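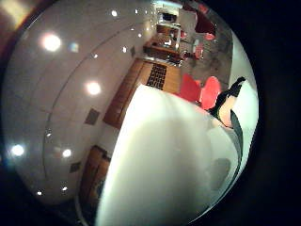

測定結果の報告書に小数点以下の桁が一つ増えるたびに、受け取る側の安心も一段増すように見える。しかし、その桁が何に支えられているかを問う発注者は多くない。本稿では、めっき及び表面処理の受託加工における硬さ試験、とりわけ薄い皮膜に対する微小硬さ試験の受入判定について、当協議会技術部会の一員としての見解を述べる。部会の統一見解ではないことを、あらかじめお断りしておく。

## 規格に適合した試験と、妥当な判定

試験規格が定めているのは試験の方法である。試験力、保持時間、圧子の形状、圧痕間の距離、試料の厚さと圧痕深さの関係など、いずれも測定値を比較可能にするための取り決めであり、得られた値をもって製品の合否をどう決めるかは、原則として受渡当事者間の協定に委ねられている。ところが実務においては、「規格に従って試験した」という一文が、そのまま「判定は正しい」という主張として扱われることが少なくない。

無電解ニッケルめっきを例にとる。皮膜が薄い場合、表面からの押込みでは素地の影響を免れないため、断面を樹脂に埋め込み、研磨したうえで測定することになる。このとき値を左右するのは、試験機の性能よりも試料の調製である。研磨面がわずかに傾いていれば圧痕は非対称となり、埋込み時の隙間は皮膜端部のだれを招く。さらに、対角線の読取りには測定者の判断が入る。荷重が小さくなるほど圧痕は小さくなり、同じ読取りの差が硬さの値に与える影響は大きくなる。

これらは技術者であれば承知している事柄である。問題は、承知している事柄が契約書や図面に反映されていないことにある。

## 図面の一行が生む紛議

加工業者のJerariと部品商社のWaltbridgeとの間で生じた受入検査の不一致は、その典型であった。図面には硬さの下限値のみが記載され、試験力の指定も、測定位置の指定もなかった。Jerariは断面で、Waltbridgeは表面から測定しており、双方の報告書はそれぞれの条件のもとで正しく作成されていた。両者の平均値の差は30 HVに及び、ロット全数が保留となった。

第三者としてUsdenの試験室に再測定が依頼されたが、同試験室が最初に行ったのは測定ではなく、条件の照会である。試験力は何とするか、熱処理の前後いずれの状態を対象とするか、測定点はどこか。この照会への回答がまとまるまでに、再測定そのものをはるかに上回る時間が費やされた。発注の段階で記載されていれば、いずれも数行で済んだ内容である。
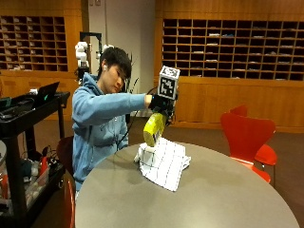 もとより、条件を細かく指定すれば費用は増える。小規模な加工業者に断面試験を毎ロット求めることは現実的でなく、筆者もそれを勧めるものではない。日常の管理は浴の分析と工程の記録によって行い、硬さ試験は初回品及び条件変更時に限るという運用には、十分な合理性がある。ただし、その場合には、試験を省略した根拠となる工程記録が発注者に開示されなければならない。記録の開示を伴わない省略は、受入側に検証の手段を残さない。

## 不確かさの記載について

筆者が最も強く求めたいのは、測定の不確かさを判定に組み入れる方法を、あらかじめ協定しておくことである。下限値の近傍に測定値があるとき、その値を合格とするか不合格とするかは、統計の問題であると同時に、危険をどちらが負担するかという商取引の問題でもある。不確かさの分だけ合格域を狭めれば発注者が保護され、単純に値のみで判定すれば、その危険は双方に分かれる。どちらを選ぶことも正当であるが、選ばないまま納入日を迎えることは正当とはいいがたい。

部会内には、不確かさを報告書に記載すると発注者の不信を招く、との意見がある。理解できない懸念ではない。Van Leeuwenの品質保証部門が取引先に対し不確かさの併記を求めた際にも、当初は「誤差を認めるようで具合が悪い」との反応が寄せられたという。しかし、不確かさの記載は過失の申告ではなく、値の使い方に関する情報の提供である。これを受け取る発注者の側にも、数値の幅を理由に直ちに加工業者を責めない節度が求められる。

## 部会への提案

以上を踏まえ、次の事項を図面又は購入仕様書の標準記載とするよう提案する。

- 試験方法の規格番号及び適用する版
- 試験力及び保持時間
- 測定面の別(断面又は表面)及び測定位置
- 熱処理の有無と、試験を行う段階
- 測定点数並びに代表値の求め方
- 不確かさを考慮した判定規則

版の指定は特に軽視されやすい。再確認のみが行われた版と、内容が改正された版とでは意味が異なるにもかかわらず、古い図面には規格番号だけが残り、いずれの版によるのかが読み取れないものが相当数ある。「最新版による」とする記載も、受注時と納入時の間に改正があった場合の扱いを定めていなければ、解釈の余地を残すことになる。

標準記載の様式案は、12月の部会に提出する予定である。会員各位におかれては、自社の図面で硬さの指定がどのように書かれているか、あわせて試験片の保管期間が定められているかを確認のうえ、事務局まで意見をお寄せいただきたい。紛議が生じた後に再測定を行おうとしても、対象となる試験片がすでに廃棄されている例があるためである。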